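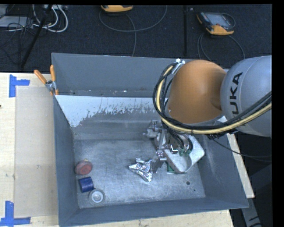 mwillems
Jonatan says the bundle is fine and it's the gripper that's drifting. I don't buy it. We had the same fault on the Tornthorpe cell and it was the dress pack every time.

skjelbred_j
Never said fine. Said I'd look at the gripper first. Couple of fasteners on that left side linkage always work loose on ours, takes two minutes to check.

solveigv
Can somebody post the actual fault before we argue about it. I only got half the story from Ulla

ulla_s
ok sorry, rushed this. Bin picking cell, KUKA arm, big metal bin on the table. Dolteson gripper. Runs OK for a while, then the finger position signal drops when the wrist turns past a certain point, arm stops, reset, carries on. Happened 11 times yesterday before lunch. Worse when it reaches deep into the bin. Controller logs it as 2559 which in our cell program is just "gripper feedback lost", so no help at all.

Not touched since last service (May). Same program, same tool data.

mwillems
Drops at a wrist angle = cable. Come on. Finger doesn't care what angle the wrist is at.

skjelbred_j
It does if the weight of it is hanging on a loose linkage. Sensor target moves, signal goes. Seen it.

helge_a
Both of you could be right. Where's the thin black line go, the one hanging off away from the rest and over the right side of the bin? If that's your signal cable it's outside the bundle and it'll get pulled every time the arm comes up.

ulla_s
Yes that's the feedback line. It was added after, the Sjöberg guys ran it when they put the second sensor in. It was supposed to be temporary.

mwillems
There you go.

helge_a
Temporary since when

ulla_s
before my time lol

solveigv
Do this in order or you'll never know what fixed it.
1. Arm up out of the bin, T1, slow.
2. Turn the wrist by jogging, watch the input on the pendant. Note the angle where it goes.
3. Stop there. Drives off. Now wiggle the cable by hand, connector end first, then back along the arm.
4. If nothing, push on the finger by hand and watch the input again.
Write it down. Don't retighten anything before step 4 or Jonatan will claim it was the bolts.

skjelbred_j
I would and I'd be right

mwillems
Also look where the bundle goes under the orange cover. Loop needs slack there but not so much that it catches the bin rim on a deep pick. The bracket at the top has to hold it without pinching. White ties on the bracket, are they the originals? We pull ours snug by hand and never with the gun. The gun crushed an air hose on us once.

ulla_s
No idea on ties. Will look. Have to run the cell til 3 then I get it to myself

helge_a
While you're there, move the clamp off the rim. Upper left corner of the bin. Deep pick on that side and the loop could find it before the gripper does.

ulla_s
The clamp is what keeps the bin from creeping. It's got nowhere else to go, the fixture never arrived

helge_a
Then jaws from below, or a stop block screwed to the table. I'd not run with handles sticking up beside a moving hose, sorry.

solveigv
Agree w Helge on that. Separate problem though. One thing at a time.

skurkov_tech
Different question, what's your lowest Z in the bin? Finger right on the floor is asking for trouble with thin stuff like foil, people drop the Z to get under it and then the finger takes a side load on every pick. We keep a small gap and use a softer tip.

mwillems
Soft tips last a week. No thanks

skurkov_tech
ours do about 6. depends what you pick

ulla_s
OK results. Drives on, T1, arm up. Input drops at 63 degrees on the wrist, every time, both directions. Did the wiggle. Connector at the gripper is solid. About a hand's width back from it the cable feels soft, and if I bend it there the input flickers. Pushed the finger all ways, nothing, signal stays.

mwillems
:)

skjelbred_j
Fine. Check the linkage anyway.

ulla_s
I did, one fastener took a quarter turn. So you get half a point

skjelbred_j
I'll take it.

solveigv
Don't splice it. New cable end to end, proper flex-rated one, and put it in the bundle with the others this time. Leave it a bit longer than the neighbors so it's never the one taking the pull. Then jog all the corners of the bin slow before you go back to auto, incl. the deepest pick.

helge_a
and the clamp

ulla_s
and the clamp, yes. Stores has one flex cable the right length, wrong connector on one end, so I'm soldering tonight. Cell stays down til it's in. Anybody got the pinout for the Dolteson 2nd sensor? The sheet in the cabinet is for the old one.

mwillems
Have it at Tornthorpe, will scan it in ten min. Brown and white are swapped from the old one, watch that.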